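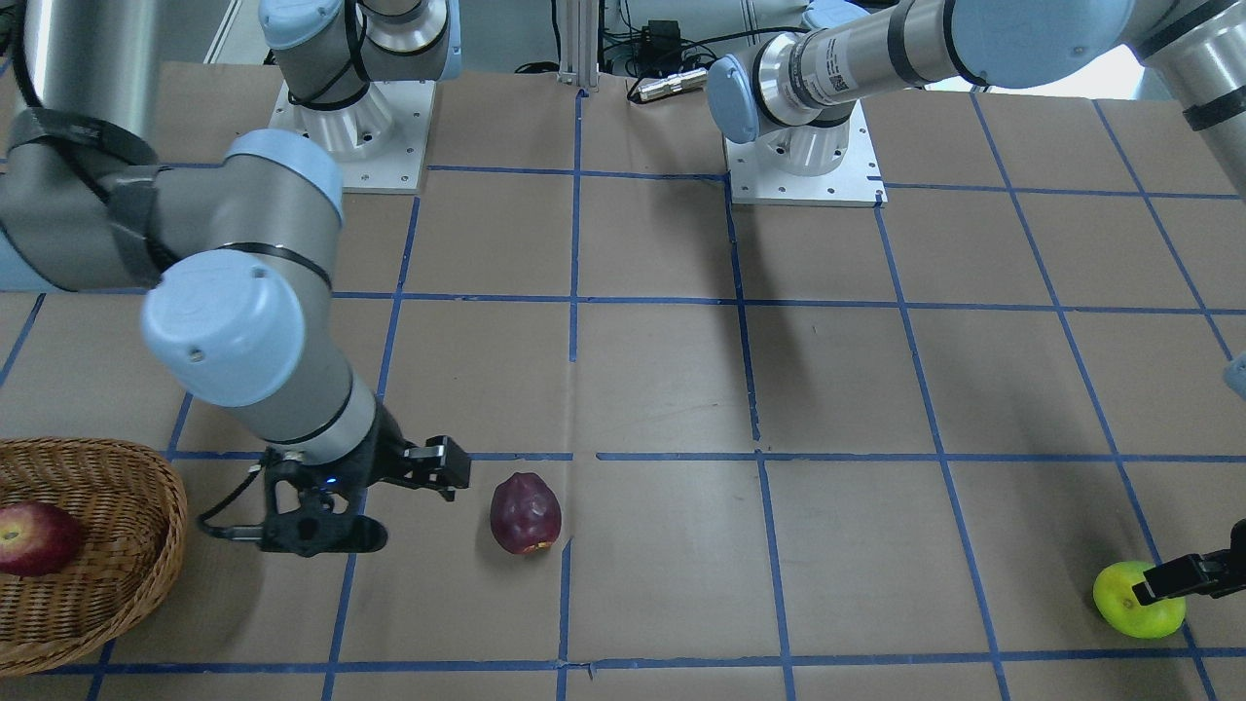

Fruit for the November Open Afternoon

Members and residents are reminded that the communal fruit basket returns to the ground floor of Grabowska House in November, and will be set out each morning from 8.30 until the supply is finished. The arrangement was agreed with the building's management in the spring and is paid for from the general amenities budget. Last winter 1411 pieces of fruit were taken by staff, residents and visitors, an increase of 277 on the winter before.

Apples will continue to make up the greater part of the order. Geetha Amin, who places it with our supplier, Vindach, has asked for red and green varieties in equal number, following comments that the red ones were generally gone by mid-morning. Plums and other soft fruit will be bought in smaller quantities while they remain in season. Bananas are not included this year, as they mark the other fruit and many were left over.

Wicker baskets have been kept in preference to the plastic bowls tried in January. A shallow basket allows air to reach the fruit and makes it easier to notice a piece that has begun to spoil. Fruit should be placed in a single layer where possible — a heaped basket bruises whatever lies at the bottom. 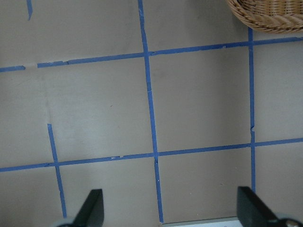

Baskets are to be emptied at the end of each day, shaken out and wiped with a barely damp cloth. They should not be soaked, and should be left to dry away from the radiators. Any sound fruit may be put back the following morning. Fruit that is past its best should go into the green caddy in the kitchen.

The open afternoon itself will run from two o'clock, and around 85 guests are expected. Henrike Grube would be glad to hear from anyone able to help with washing and setting out fruit beforehand. Names may be left at the front desk, together with a note of any allergies.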